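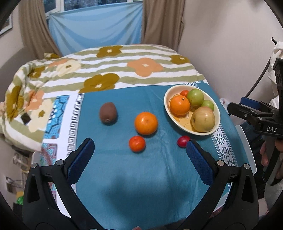 Open day at the gripper place in Fordale, and I'm writing this on the train before I forget the lot. I'd expected a hall and name badges, and what we got was a table by a window with a teal cloth on it, fruit everywhere and a great flowery blanket heaped up behind. Mehwish Jadoon did the talking. They work the grippers by hand for now, she said, and what gets recorded goes off to Maeng, where the robot arms are taught from it – 38 visitors signed up, so we went in by turns, and I was in the second lot with Na-rae and Yi-an.

I got a go! Two goes, if you count the one where I chased a mandarin across the cloth (I do not come out of that well). It's lighter than I thought and your wrist starts to ache very quickly. The trick is to come down slowly and let the pads do the squeezing – I kept pinching as if it were a clothes peg. The big green apple over the plate was the one everybody wanted to try.

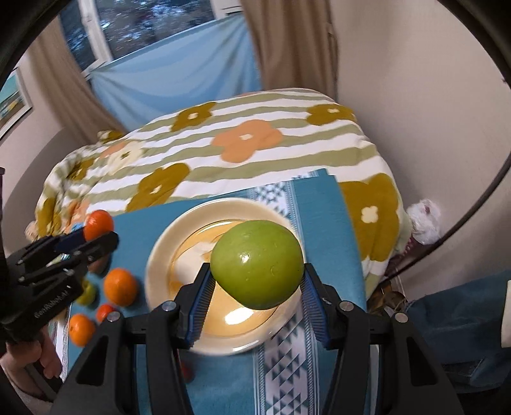

Agathe thought fruit was far too easy and said they should try us on wet soap, or a bag of flour with the top open. Mehwish wrote that down, so perhaps they will. She told us they'd done 36 tries before lunch and wanted 30 more by teatime. Na-rae asked whether the robots ever get bored and got a very serious answer about batteries.

Must ask Yi-an for the Plillarik leaflet, I left mine on the chair. Tea was good, biscuits soft. My thumb still hurts.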